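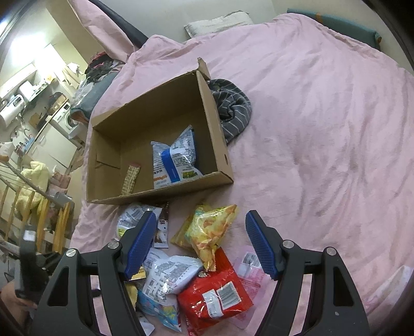
I have stopped believing any transfer story with the word "close" in it. Close to what? Trotulley have been close to signing a winger since May, and every morning I check my phone before I've even got my feet on the floor, like a fool. By the evening I'm sitting next to a cardboard box of snacks, still refreshing, still no winger. My dinner on those nights is a bag of something puffy and whatever else I can reach, and I blame the club for that completely.

My problem is with the waiting, and with how we've all been trained to enjoy it. The Mao saga is the perfect case. Sirisholm wanted to sell him, we wanted to buy him, and the two clubs still spent weeks passing little stories to anyone with an account and a photo of a training ground. One day he was having a medical. The next day he was on vacation. I read 12 posts in one afternoon about his "preferred number" and I couldn't tell you a single thing about how he defends a corner!

My friend Loredana Caruso thinks I'm a grump. She says the summer is the only time every fan gets to feel hopeful at once, and why would I want to take that away? Fair enough. She supports Gollow, though, and they signed 4 players before most of us had packed for the beach — no drama, no leaks, just a photo and a handshake and on to the next one. It's easy to love the window when your club is good at it.

What bugs me most is what gets lost. Aiguo Qin came up through our youth side, plays in the exact spot we're supposedly desperate to fill, and scored in the preseason game last week in front of 1,346 people. I was one of them (row behind the dugout, sunburned neck). He was terrific, took his man on all night, and the talk on the way out to the parking lot was all about Mao. The kid might as well have been a traffic cone.

So give him the first month of the season. Put the money toward a center back, which we've needed for two years, and let Sirisholm keep their winger and his wages. If Qin sinks, fine, come back in the winter and I'll eat my words. I'll probably be refreshing my phone again by then anyway — but I'd like to watch him play first.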